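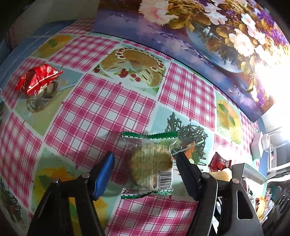
Pre-dive checklist, Rastdale survey vehicle

1. Main housing O-rings: OK. Both cleaned and greased. Spare set is down to one, reorder from Viscombe.
2. Vacuum test: OK. Started at 863 mbar, no change after the hold.
3. Tether: Pass with comment. Scuff in the jacket at 174 m, taped. Look at it again before the Sudodska dives.
4. Thrusters: OK. Port vertical a bit noisy in air, same as in November.
5. Laser scanner window: OK. Small scratch near the rim, outside the beam.
6. Doppler log and depth sensor: OK. Depth zeroed on deck.
7. Drop weight release: FAIL, then OK. Pin was stiff. Greased and tried twice more.
8. Data disk: about 900 GB free.

Cleared for water, 22 December 2024. Item 3 stays open.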